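Home | Boards | Builds | Parts swap | Log in
Last updated: November

Two-arm sorting bench, hands keep stalling

Edem_Arthur
Second arm is on now and both hands open and close. The left stalls after 39 cycles, every time. Supply is rated at 1000 W so I doubt it's that. Running the Manine scripts unchanged.

kundwood
It's the supply. Two arms starting together will dip it.

G. Urquhart
Disagree. A dip wouldn't land on the same cycle. I'd look at the finger current limit - mine was set to 97 from new and tripped as it warmed up.

kundwood
Fair, but log the voltage before you touch any limits.

Edem_Arthur
Logged it. No dip at all. Dropped the limit a bit and it ran 956 cycles overnight. I've gone back to the three bins, blue, red and white, with the tall black pieces in the red one.

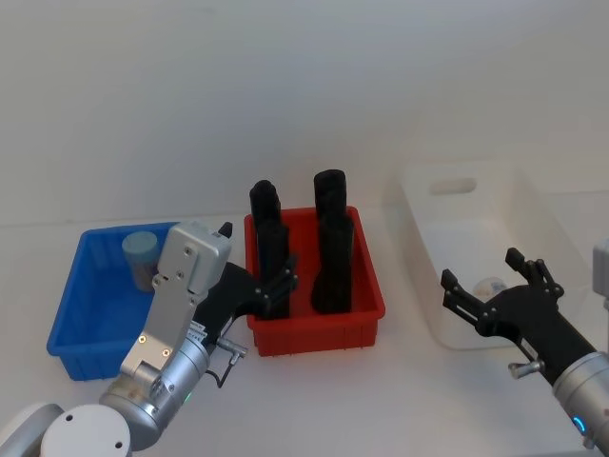
Next job is the cable on the left arm, I want it clipped down before I speed anything up.

G. Urquhart
Leave slack at the wrist. I didn't and pulled a connector out.

kundwood
I'd still fit a bigger supply.

Recent threads
Jomelum gearbox noise
Quansah controller, which firmware?
Bench height for two arms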